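Drundari Support Desk
Ticket 237: Grasp scoring returns low confidence on tube transfer task
Opened by: Dilani Sheikh, Steller Laboratory
Assigned to: Eduardo Quiambao
Opened: 15 October 2018
Priority: Normal
Status: Awaiting confirmation from requester

Summary of the fault

The Steller Laboratory is comparing two methods of deciding when the gripper should close on a test tube. Method A uses the head view only. Method B uses the head view and the wrist view together, with equal weight given to each. The study plan calls for 300 trials per method. Method B was expected to match or improve upon Method A. After 200 trials it had scored lower, and the Drastar software had entered repeated warnings of the type "wrist view: no features found". The requester asks whether the fault lies in the scoring method or in the input.

Material supplied by the requester

The head view below concerns a tube lying on the table beside the rack. The tube body is difficult to separate from the white surface, and the scoring method therefore relies largely on the green cap.

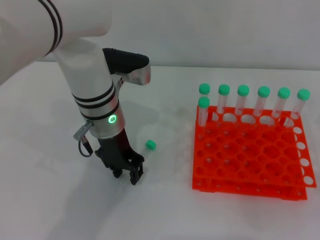 Fig. 1. Head view. Gripper open above the table, tube on its side to the right.

Entry 1, E. Quiambao

The head view has been reviewed and is suitable for scoring. The cap is distinct, and the orange rack gives a good reference for position. No change to the head view settings is advised at this stage.

Please supply one wrist view from the same session, without any correction of contrast.

Entry 2, D. Sheikh

The wrist view is attached as requested. We draw attention to the small dark speck near the bottom, slightly left of centre. Ramil Galang has asked whether the software could be treating it as a feature.

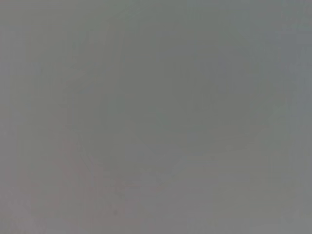 Entry 3, E. Quiambao

The wrist view contains no outline that the scoring method could use. The differences in tone are slight and have no firm edges. The warning is accordingly correct and should not be suppressed. The speck is below the minimum feature size and is ignored by the software. Its origin cannot be settled from a single view.

The present weighting allows an input without features to lower the combined score. This is a weakness of the method and has been recorded as such under reference 324.

Actions requested

1. Inspect and clean the wrist lens cover, then record a new view at the same arm position.
2. Check the focus setting against the value in the Castillo set-up sheet.
3. Set the wrist weight to zero whenever the warning is present.
4. Keep the 200 completed trials of Method B, but report them separately from any trials run under the new weighting.

Entry 4, D. Sheikh

Items 3 and 4 are accepted. Lorna Dumlao will carry out items 1 and 2 and will add the new view to this ticket. Method B trials are suspended until then.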